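Manipulation Lab, Unit 4: When the Gripper Thinks It Is Holding Something
Handout prepared by Cristóvão Bettencourt

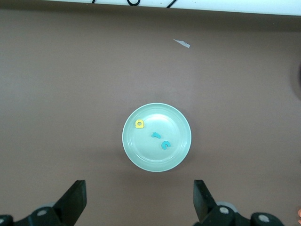 In March the Skiro arm ran a set of 300 pick attempts on foam letters. The log reported a successful grasp in all but a few. When we went through the wrist video afterward, only 247 of the attempts had a letter between the fingers at lift. The rest were false grasps, and the controller carried on to the drop position with nothing in hand.

What the controller checks

The Resta driver calls a grasp good when two things are true: the motor current rises above the threshold, and the fingers stop before the fully closed position. On a wooden block this works well. Foam is soft and thin, so the current rise is small, and the threshold had been lowered to catch it. With the lower threshold, a fingertip rubbing on the rim of a plate was enough to pass the test.

The approach height made this worse. It was taught on the bare table and never changed when plates were added. Letters lying near the rim failed more often than letters near the middle, and two letters close together were sometimes pushed instead of picked.

Why this is a safety matter

A false grasp is a nuisance by itself. The trouble came on attempt 760 of the later overnight run, when a finger caught under a rim and the plate was lifted and thrown off the table. The gate was closed and the area was clear. The protective stop did not trip — the force limit was set for a person's hand, and a light plate stays far below it.

Changes for this term

Reteach the approach height whenever the surface or dish changes.
Check the wrist view again after lift, before any sideways move.
Stop the run after two failed checks in a row. Do not let it retry.
Keep the gate closed during unattended runs.

Before next class, read the Fonseca log in the Plilar folder and mark the first attempt where the current trace and the video disagree. Bring the trace with you.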